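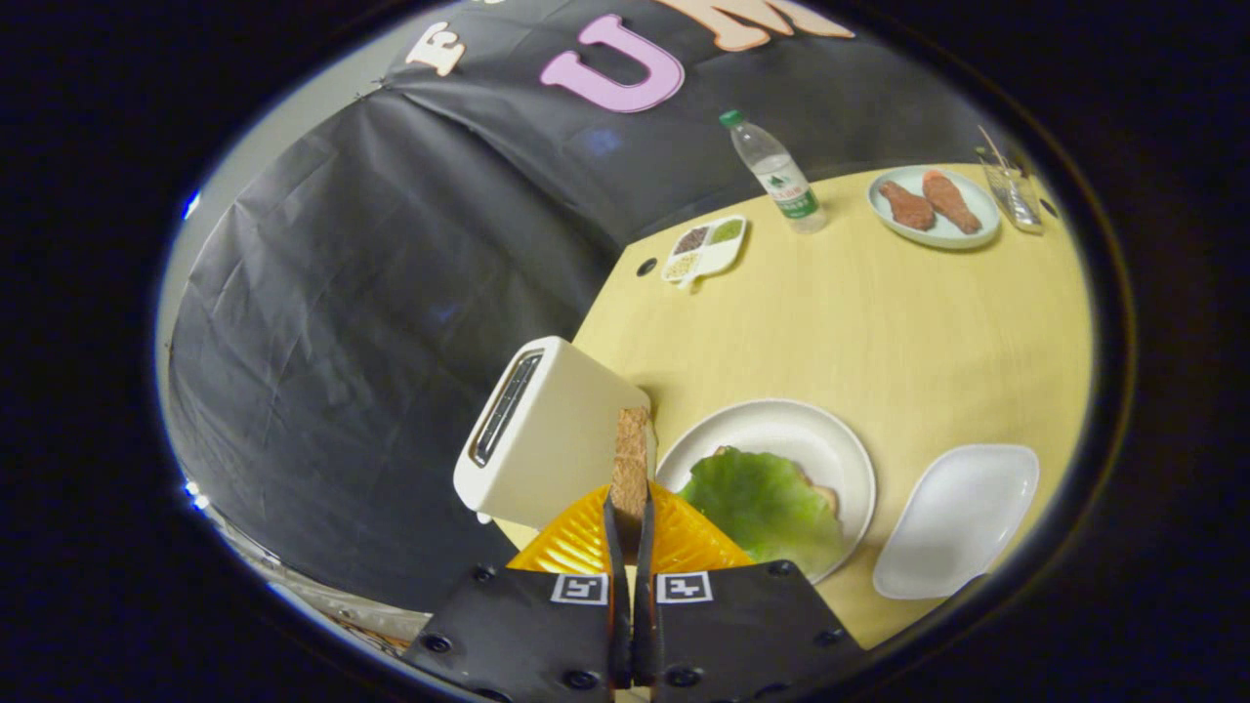

Jolanta Zieliński
Thread on voltage drop in a branch circuit, with numbers. I spent a good part of October 2018 chasing a bad joint on a kitchen circuit and most of what I found online stopped at "check the breaker." The breaker was fine.

The symptom: lights on the same circuit dimmed when anything with a heating element came on, and stayed dim until it went off. A brief dip at startup is normal for a motor. A dip that lasts as long as the load does is resistance in series with the load.

Some resistance is supposed to be there. Copper is good, not perfect. The job is to work out how much should be there, measure how much there is, and go find the difference.

What you need: a true RMS multimeter, a plug-in power meter, a steady resistive load, and the length of the cable run. My multimeter is an Irnix, the plug-in meter is an Ouali. Neither is fancy. For this you want repeatability more than absolute accuracy.

Step one, no load. Everything on the circuit off or unplugged. Receptacle read 118 volts, hot to neutral. Ordinary for a nominal 120 V supply. Write it down anyway.

Step two, load. Pick something that draws a constant current. Refrigerators cycle, microwaves have ugly waveforms, and a laptop supply draws too little to show anything. A plain heating element is close to a resistor and can be treated as one.
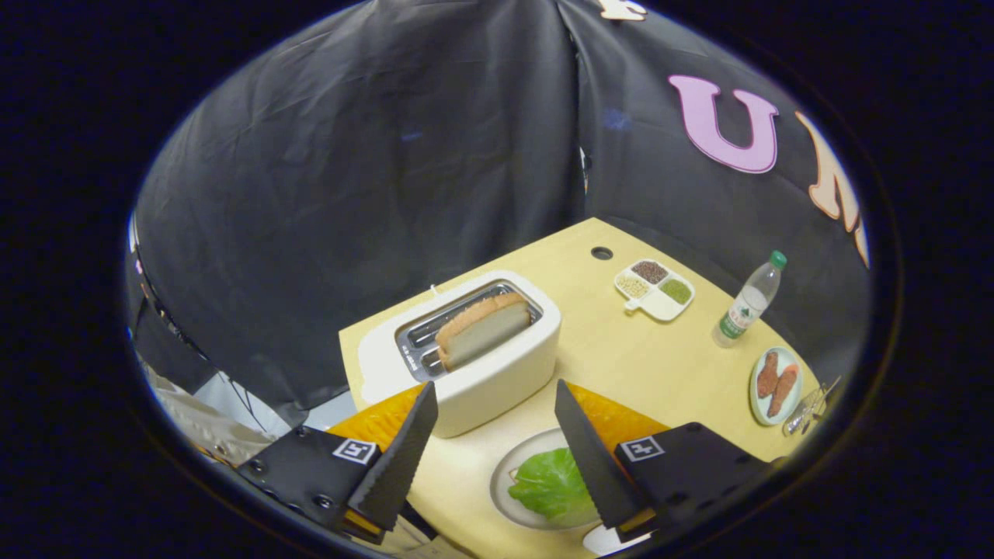 Toaster on the light wood table, with the orange mat under it.

With the load on, the Ouali read 817 watts at the receptacle. The Irnix, on the other half of the same receptacle, read 112 volts.

817 divided by 112 is 7.3 amps. The sag is 118 minus 112, so 6 volts. 6 over 7.3 gives 0.82 ohm of total series resistance between the source and that receptacle. Keep that number.

Now the expected value. The cable is 14 gauge copper and the run is 37 feet from panel to receptacle, measured along the route through the basement and up the wall. Straight-line distance is no use, cable doesn't run in straight lines.

14 gauge copper is a little over 2.5 milliohms per foot. Current goes out on the hot and back on the neutral, so the conductor length is double the run, 74 feet. That comes to 0.19 ohm. At 7.3 amps it should cost 1.4 volts.

People forget to double it. I forgot to double it. Debashish Haque pointed it out in a reply to my first post on this (since deleted, the arithmetic was embarrassing).

So: 1.4 volts expected from the wire, 6 measured. Allow a few tenths for the service conductors and the transformer and there are still more than four volts missing. Wire doesn't lose that along its length. A joint does.

As a percentage: 6 out of 118 is 5.1 percent. The usual design target for a branch circuit is 3 percent or less. That target is about performance. The reason to care in this case is where the heat goes.

Step three, find which conductor. Still under load, measure hot to ground and then neutral to ground at the receptacle. The ground carries no current, so it works as a long test lead back to the panel. Live measurement, probes with finger guards, one hand where possible. If you are not comfortable with that, stop and call someone.

Hot to ground: 117.2 volts. Neutral to ground: 5.2 volts. The hot side has lost 0.8 volt and the neutral has lost 5.2. The two should be nearly equal. The fault is in the neutral.

The wire's own share of the neutral drop is 0.7 volt. That leaves 4.5 volts across something, at 7.3 amps. 33 watts, in a plastic box, inside a wall, next to insulation. A small soldering iron is in that range.

It is also why the breaker never tripped. A breaker watches current. A bad series joint slightly reduces the current. From the panel's point of view the circuit looked better than it should have.

An arc fault breaker might have caught it, later, if the joint had started to arc. A joint that only heats gives it little to detect. Don't count on one for this.

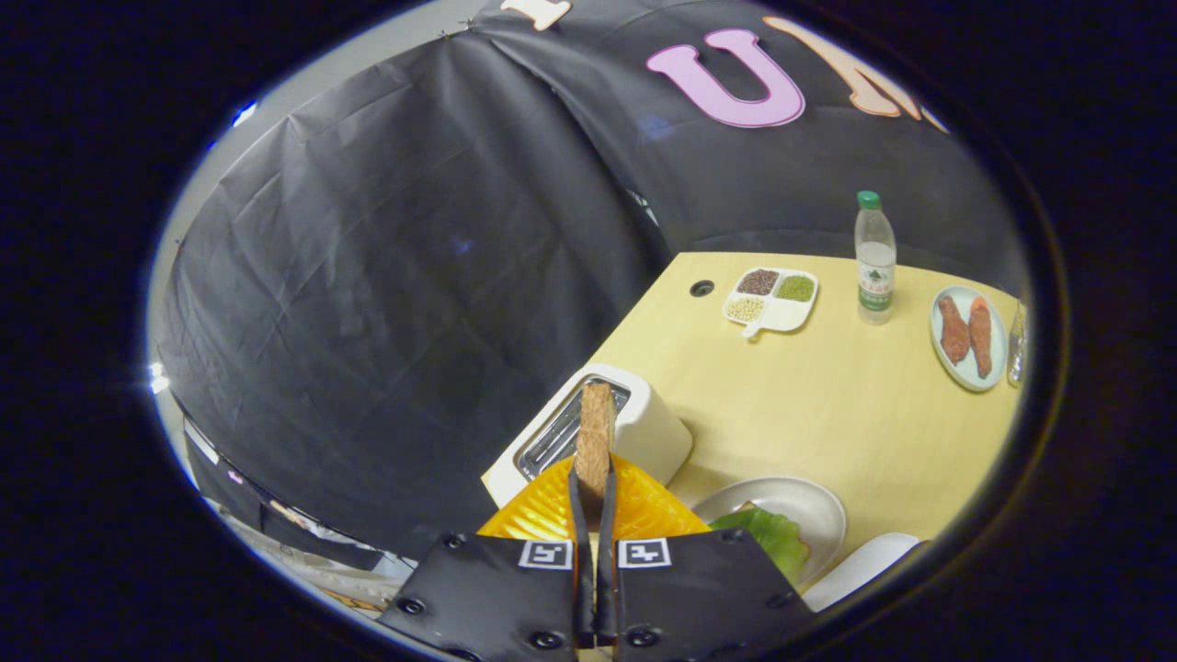
A note on load timing before the next part, I got several questions. Take the loaded reading after the element has reached temperature, and take it while the element is energized. Nichrome changes resistance only slightly as it heats, but a joint can change a lot, and the drift is information. Watch the wattage on the meter and ignore everything else: a slice held upright over the open slot of a white toaster looks identical with the element on or off. If the wattage holds steady and the voltage keeps falling, the joint is getting worse as it warms. If both jump around, turn the circuit off and leave it off until it is repaired.

Step four, locate it. Repeat the neutral-to-ground measurement at each receptacle upstream, with the load left at the far end. Upstream of the bad joint the reading is small. At the joint and past it, the reading is large.

Mine went from a few tenths of a volt to nearly 5 between two adjacent boxes. That narrows it to the outgoing terminals of one box, the incoming terminals of the next, or the cable between. In practice it is almost never the cable.

Breaker off, verified dead with a tester that had been checked on a live circuit immediately before and again immediately after. Check, test, check. The second check covers the case where the tester died in between.

The upstream receptacle was wired with push-in terminals on the back, where the stripped wire goes into a hole and a small spring holds it. All downstream current passed through that spring contact. The neutral turned freely in the hole when I twisted it. The insulation was brown for half an inch.

Repair: new receptacle, discolored copper cut back to bright metal, neutrals joined with a pigtail under a wire connector so the receptacle is no longer part of the path. Screw terminals, tightened with a torque screwdriver to the value printed on the device.

Verenas and others will say the springs are listed for use. They are. (Hello Verena Wallner, I read your reply.) My objection is narrow: a listed part at the head of a chain carries the current of everything behind it, and I would like that path to be a splice.

Retest. Same load, same receptacle. No load 118 volts, loaded 116. A drop of 2 volts, or 1.7 percent. Wire accounts for 1.4 and the rest is upstream of the panel. Neutral to ground under load is now 0.7.

The load also draws more now. Its resistance is 112 squared over 817, 15.4 ohms. At 116 volts that works out to 877 watts on paper. I got within a few watts of that and stopped.

Florian Fuchs asked if a thermal camera would have been quicker. Possibly, with the load on long enough and a plastic cover plate. It shows you a warm box and doesn't say which conductor. I'd use both if I owned both.

Notburga Mayrhofer asked about aluminum branch wiring. Different problem, different connectors, different rules. Nothing above about splices should be applied to it.

For 240 V readers: the method is the same, the current for a given wattage is half, so the drop is harder to see. Use a bigger load.

I'll repeat the loaded measurement in January, same receptacle, same load, and post the two readings. If the neutral figure has moved off 0.7 I open the box again.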